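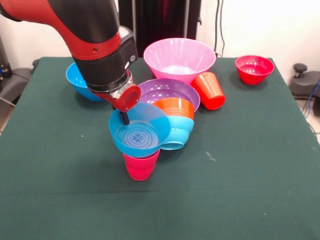
Costport Readers' Forum > Crime and Suspense > Group Reads
Topic: Selection for the December group read

Perrine Delorme (Moderator)
Posted August 9, 2022

Members are invited to comment on the two titles put forward for the December group read. Both were nominated under the standing rules and both are available in paperback.

The first is The Ghoneim Ledger, a police procedural set in a river port. A customs auditor is found dead in a locked records room, and the case passes to a sergeant who once worked for him. The second is Aster, a psychological suspense novel told by a hospital night clerk who begins receiving letters addressed to a former tenant.

Please state a preference and give grounds for it. Comments that reveal the ending of either book will be removed.

tbucur
Member

I wish to record my support for The Ghoneim Ledger. The procedural detail is sound, and the author places the evidence before the reader in good time. The forum has read a good deal of domestic suspense lately, and a return to a proper investigation would be welcome.

My one reservation concerns length. The middle section, in which the sergeant reviews the shipping accounts, could have lost 200 pages without harm to the plot.

costache_b
Member

With respect to the previous member, a novel that can lose 200 pages is not a strong candidate for a group read. Attendance in the weekly discussion fell sharply during our last long book, and members who fell behind did not return.

Aster is the better choice. The narrator's account changes in small ways each time she repeats it, and readers will differ on when she stops being reliable. That is suitable material for discussion. I would draw particular attention to chapter 11, where the third letter is read aloud and the clerk leaves out a sentence that the reader has already seen.

Tâm Đỗ
Member

I have read both. Aster is well written, but I cannot agree that it is fair to the reader. The identity of the former tenant depends on a fact that is withheld until very late, and no earlier passage would allow a person to work it out. Some members will not mind this. Those who nominate under the crime heading generally do.

Could the moderator confirm whether the Jendidier translation of The Ghoneim Ledger is the edition under consideration? The older one omits the epilogue.

Perrine Delorme (Moderator)

The Jendidier translation is the edition nominated. Members holding the older edition should note this before voting.

costache_b
Member

In reply to Tâm Đỗ: the fact in question is mentioned in the opening chapter, in the passage about the broken mailbox. It is easy to miss, and I missed it on a first reading. I would not call it withheld.

Tâm Đỗ
Member

I have gone back to the passage. A mailbox is mentioned and so is a name. I do not accept that the name alone is sufficient, as it belongs to two characters. I am content to leave the matter there, as further argument would give away the plot.

Lăcrămioara Coman
Member

I have not read either title and therefore offer no view on merit. I would ask that the weekly schedule be published before the vote closes. For members who read in a second language, the number of chapters per week matters more than the total length.

I would also support a limit on opening posts. Last year's introductory essay ran to 3000 words and disclosed the murderer's profession.

tbucur
Member

I was the author of that essay. The profession is printed on the back cover. I have no objection to a limit.

As to the present vote, my preference stands, although I accept the point about attendance. If The Ghoneim Ledger is chosen, I am willing to prepare a list of characters and ranks, with nothing in it beyond the first part.

Perrine Delorme (Moderator)

The comments above have been noted. A draft schedule for each title will be posted in this topic, and voting will open once members have had the opportunity to review both. Members who wish to propose a limit on opening posts should do so in the Rules and Procedure section.

costache_b
Member

Thank you. Please list Aster by chapter and not by page, as the large print edition is numbered differently.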